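# Recording Bin-Picking Examples for the Gullumo Learner

If you're new to the group, welcome! These notes cover how we collect the examples our picking model learns from. I wrote the first version in November after a long afternoon with Pallavi Bajpai, and people keep adding to it (please do). Our current set, Darkik, holds 2,229 episodes, and we keep 20 aside for checking.

The gray bin with the black molded shells and cardboard boxes is the one to learn on. You'll work with both the wrist view and the head view.
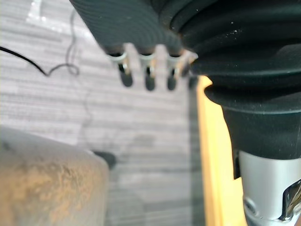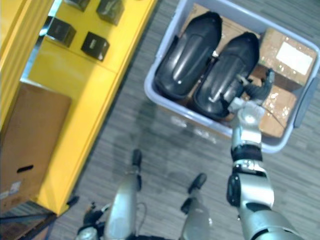

## Recording an episode

1. Open both views and make sure they are live before you touch the controls.
2. Start recording with the arm outside the bin, and wait a breath or two.
3. Reach for one item only. Go slowly – slower than feels natural – and try not to stop halfway.
4. If you miss, carry on and try again in the same episode. The model needs to see a recovery now and then, so mark it "retry" and don't delete it!
5. Bring the arm back out, stop, and type a short label such as "shell, right side".

## Before you save

Play the two views side by side. If one lags behind the other, throw the episode out. Teresa Veloso found 37 of those in one batch, and they were a real pain to pick out later.

Questions about labels go to Gordon Kennedy.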